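**Colura Funeral Home is hiring: part-time obituary writer and family liaison**

Posted May 13, 2023

We are a small funeral home in the town of Taipe, with one chapel, one hearse and a parking lot that floods. We handle roughly 200 services a year, and nearly every one needs an obituary. For a long time these were written by whichever director had the cleanest shirt that day. It shows. We once ran three notices in a row that said the deceased "enjoyed the outdoors." One of them had spent his life avoiding it.

So we'd like to pay someone to do it properly.

**The work**

You would sit down with a family, or call them, and come away with the facts: full name, nickname, dates, survivors, where the service is and when. Then you would write it up, read it back to them, and get it to the newspaper before the deadline. You would also post it on our website, which runs on a system called Tetusent. Tetusent logs you out whenever you stop to think. We have asked them about this.

The rest of the job is liaison work. That means answering questions about visitation hours, tracking down the nephew with the photos, keeping the pallbearer list current, and telling people kindly that a poem with 14 verses is charged by the line.

A lot of these talks happen in people's homes, often in a back bedroom where somebody has started on the closet. Expect to take notes standing up. Expect to be offered cake at ten in the morning, and to eat it.

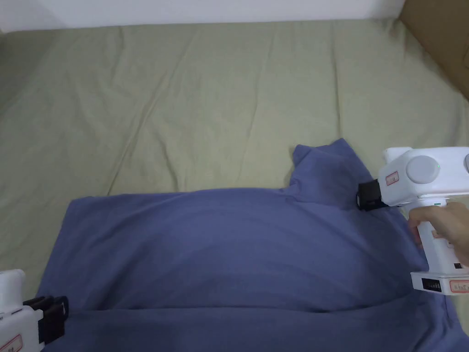 Jerome Dizon wrote to us after the last notice we put up for this job and said we ought to warn people about the survivors list, as the dead are easy to get right and the living will call you at home over a missing middle initial. Consider yourself warned. He also asked whether stepchildren go before or after grandchildren. They go where the family says they go, and you get that in writing.

**What we're looking for**

- Clean, plain writing and good spelling, names above all
- A phone voice that doesn't sound like a phone voice
- Comfort with silence, and with people who are angry about something that isn't you
- A driver's license and a car that starts in December
- At least 2 years in any job where you dealt with the public and they dealt with you

Newspaper experience is nice. So is church secretary experience, which we have found to be tougher. You don't need a license in funeral service and you won't be asked to go downstairs.

**Hours and pay**

Twenty hours a week, mostly mornings, with one weekend a month. Pay is by the hour and we'll tell you the rate on the first call - we don't believe in making people guess. Mileage is covered. There is a dark jacket you can borrow, though it fits only one kind of person.

**How to apply**

Write an obituary for someone made up, in under 3000 characters, and bring it to the front desk on Okik Street with your resume. Please don't write your own. We got several last time, and they were all very flattering.

We'll read everything and call the people we want to meet. If there is a service going on when you come by, use the side door and turn off your phone.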